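机器人操作实践 课程讲义（四） 仿真里的成功率能信几分

主讲：Fatemeh Bakhtiari　助教：Eusebio Huamán

上次作业有同学在报告结尾写“任务已基本解决”。先把这句话删掉。你们解决的是自己那份场景文件，换一份还灵不灵，报告里没有证据。

本讲只谈一件事：成功率这个数字是怎么来的。Rillside组跑了200次，失败14次，于是写了93%。算术没错。可我打开日志一看，200次里物体的初始位置只有17种，其余全是重复。仿真器在固定种子下给出同样的结果，重复十遍也只算一遍。有人反驳说控制器里加了噪声，那就请把噪声的幅度写出来，我翻遍报告没有找到。

第二个毛病是“成功”的定义。Mosquera组的判定条件是物体离开桌面就算数，夹着一个角悬了半秒也算。作业要求里写的是放到目标区域并且松开夹爪。两种判法的差距有多大，请该组自己重算，下次课上报数。

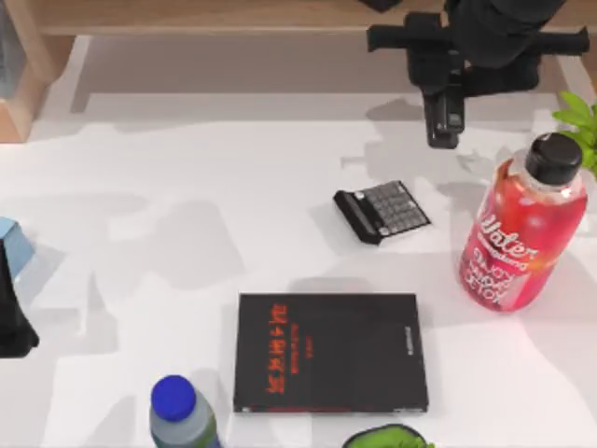
再说物体的选择。计算器和书都是扁平的，平放在桌上时，从正上方夹很难下手，手指要么碰到桌面，要么夹不住边。横躺的水瓶又是另一回事：圆柱会滚，滚多远取决于你填的摩擦系数，而这个系数多数人用的是默认值。我问过三个组默认值是多少，没有一个组答得上来。带颜色的透明瓶身对视觉模块也不友好，渲染器给出的高光和真实相机拍到的未必是一回事。把这几类物体混在一起报一个平均数，等于什么都没说。请按物体分开列表。

背景杂物同样要交代。桌边放了盆栽、放了别的瓶子，就要说明它们是每次随机摆放，还是从头到尾没动过。如果没动过，你的模型很可能记住了背景。检验的办法很土：换掉背景，别的不改，再跑一遍。Orkis组做了这个检验，成功率掉到八成以下，他们照实写了，我给了全班最高分。有同学来问为什么数字低的反而分高，请回去重读第一讲。

关于比赛：Fokix杯的宣传页说仿真成绩“可直接迁移”。我不反对大家报名，但这句话我不信，也不希望在任何人的报告里看到它。要写迁移，就拿实物台的结果来。实物台每组可以预约80分钟，找Eusebio登记，迟到不补时。

本次作业
1. 重写“成功”的判定，用一句话说清楚，附代码行号。
2. 初始位置重新随机，列出随机范围，不要只写“随机”。
3. 按物体分别报告成功次数与总次数，不许只给百分比。
4. 挑五次失败，逐次写明失败发生在接近、闭合、抬起还是放置阶段。写“夹爪抖动”的请说明抖动从哪里来。
5. 选做：把摩擦系数减半和加倍各跑一遍，贴出结果，好坏都贴。

报告不超过四页，演示视频不计分。上次有一组的视频剪了配乐，失败的片段一个没留，这种就不用交了。

最后更新：8月
阅读 200　评论 14　分享 17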